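# Spending the robot money, part two
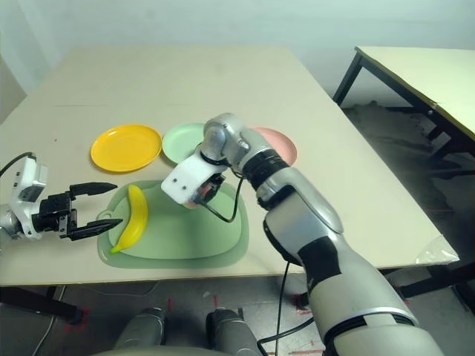 I promised back in May that I'd write up how the budget was going, and then I kept putting it off, partly because I was busy and partly because the budget kept changing every time I opened the spreadsheet. So let me start with the thing I got most wrong, which was cables. I priced two arms, two grippers and a wrist camera, I argued with myself over all of them for weeks, and I gave cabling one line with a number I more or less made up. Now look at the black one looping down over the green cutting board, right in the area where we want to pick up a banana! Another drops past the edge of the table toward the floor. Proper cable guides and a few shorter leads are going on the next order, and I'd tell anyone planning a two-arm setup to put them on the first one.

The quote for those came from Skillow, who have been very patient with me (I think I've sent them 6 emails about clip sizes). It came to $304 with shipping, a bit more than I wanted to pay for plastic and wire, but I've stopped flinching. Altex were cheaper on the clips alone and couldn't tell me when they'd have them, so that settled it.

The other side of the ledger is the happy one. I had set aside real money for test objects. There are kits you can buy, with foam cases and everything, and I very nearly did. Then Areti Vrettos, who shares the workshop with me and has far more sense about money, went off to the discount store and came back with plates, a cutting board and a bag of groceries for under $30. The plates are round and come in different colors, and that's plenty for a "put it on the yellow one" kind of task. The fruit does need replacing, so there's now a produce line in the spreadsheet. I enjoy that line more than I should.

Grippers are where I'm still stuck. We have one with a pair of black fingers on the left arm and a more compact one on the right, and I can't decide whether to buy a matching pair or keep them different. A matching pair means one set of spare fingers in the drawer and one set of settings to remember — I do like the sound of that. Keeping both means we learn more before spending more. Areti says wait until fall, and she's probably right, but I've left a placeholder in the Pirkeo sheet (that's our name for the project, after a street she used to live on) so the money doesn't wander off into something else.

I'm also holding back roughly 5 percent for things I haven't thought of. Last time I held back nothing and ended up paying for a power strip, two clamps and a replacement table leg out of the coffee money, and we drank some very bad coffee that month. If you've bought cable guides you like, please leave a comment before I send the order in!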